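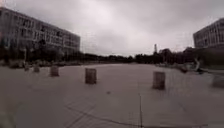
The square, looking towards the far tree line, overcast. Bollards and building on the left.

Outdoor Navigation Project, Student Robotics Group
Notebook entry, March 2022
Entered by: Uthai Rojanasak
Read and initialled by: Gun-woo Ham

Purpose of the session

To establish whether the Zerus vehicle can cross the square on its own, keeping clear of the bollards, using the single wide-angle camera and the wheel counters only. The laser unit remained in the laboratory. The course requires the group to show one crossing with no laser fitted before the assessed demonstration, and the route had until now been driven by hand.

Conditions

Full cloud and flat light. The bollards give almost no shadow under such a sky. In November the low sun produced long shadows which the detector marked as obstacles, and the results from that month should not be compared directly with those below.

The camera was run at its usual setting. The picture is soft towards the edges and straight lines bow outward, most plainly along the roofs. The lens correction was switched off for the first set of runs and switched on for the second. Both sets were driven with the same route file.

Runs

Set A, correction off. The vehicle kept to its line for the first part of the route and passed the central bollard on the correct side. It then turned early for the next one. The log shows the bearing to that bollard drifting as it moved away from the middle of the picture, as one would expect with the correction off. Gun-woo stopped the vehicle by radio on two of the runs. No contact was made on any run.

Set B, correction on. Bearings were steady until the bollard was close to the side of the picture. The turn was made at the right place on every run but one. On the remaining run the vehicle halted by itself and reported a blocked path with open paving ahead of it. The halt was at log frame 214. It was restarted by hand and finished the route, and the run is entered as a failure.

Surface lines

The dark lines in the paving continue to cause difficulty. They may be drainage channels or simply joints; we have not had a drawing of the square from the estates office and the question is still open. The detector treats the long curved one as the foot of a low wall when it lies across the lower part of the picture. The straight seam gives less trouble, as it runs along the direction of travel and is rejected by the filter. Frame 214 shows the curved line in the position described, and I am satisfied that it was the cause of the halt.

Gun-woo proposes that any line with no height above the ground plane over several frames be dropped from the obstacle list. This was tried at the desk in the afternoon on the recorded data. The false wall disappears. One of the small, distant bollards disappears with it, and is only recovered when the vehicle has come a good deal nearer. The threshold therefore needs further work, and the change has not been placed on the vehicle.

Heading

At the marked corner the vehicle was asked for a turn of 90 degrees and the wheel counters gave 89. This is within the allowance set by the Kozłowski group for their indoor course, and I have adopted their figure for the present. I should prefer our own measurement on paving – the tile joints may well affect the wheels – before it goes in the report.

Faults and repairs

The Vullimeck motor board gave error 404 once at start-up. The manual lists it as a missing reply from the encoder. The plug on the left side was reseated and the error did not return. A locking connector is to be ordered; the present one has been pushed back in on too many occasions.

The battery case lid is still held with tape. This must be put right before the vehicle is inspected.

Data

All logs have been copied to the shared drive under Gunby, in the folder for this session. The Set A logs carry the wrong vehicle name in the header and should be corrected before anyone runs the comparison script on them.

Actions

Height threshold, to be tested against the November recordings as well as these – Gun-woo Ham.
Turn test on paving, both directions – Uthai Rojanasak.
Request to estates for the paving drawing – Uthai Rojanasak.
Locking connector and battery lid – Gun-woo Ham.

Note added by G. H.: the distant bollards on the left line up closely from the start point, and the tracker swaps their labels. It made no difference to the route driven, but it will if the start point is moved.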